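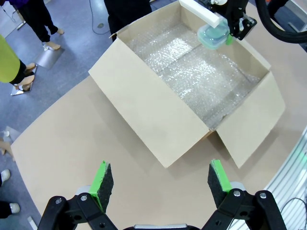

Figure 1. Packing demonstration: a food container held over a box lined with bubble wrap.

Report on a Visit to the Zaloment Open Day
Prepared by Apinya Hemmin and Chalerm Phuthong, Trarnum Technical College

On 8 March 2023 our class attended the open day at the Zaloment laboratory in Sastuvholm. The purpose of the visit was to study how robot arms handle packing work and to relate it to our course unit on automation. Our group of 20 students was divided in 2, and each half was given time beside the packing table.

Our main interest was the cardboard box itself. Flaps bend, and bubble wrap shifts under light contact, so the position of the packing material cannot be fully planned in advance.

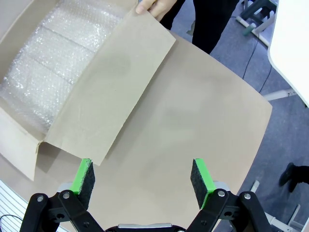

Tamsin Greenberg remarked that closing a box is harder to automate than filling one, and that students tend to expect the opposite. We recorded this point for our discussion section — it bears directly on question 9 of our worksheet.

Items in soft packaging raised a separate question. A pouch gives way when it is squeezed, and the grip must be firm enough to hold it without crushing the contents. 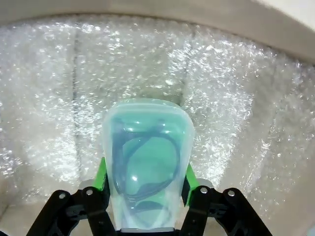
Foam pads and wide fingers were compared in our notes with the suction cups covered in class. Our group favored fingers for mixed goods and suction for flat cartons. Measurements for the written exercise are to be submitted to Fatemeh Arabzadeh by the end of March.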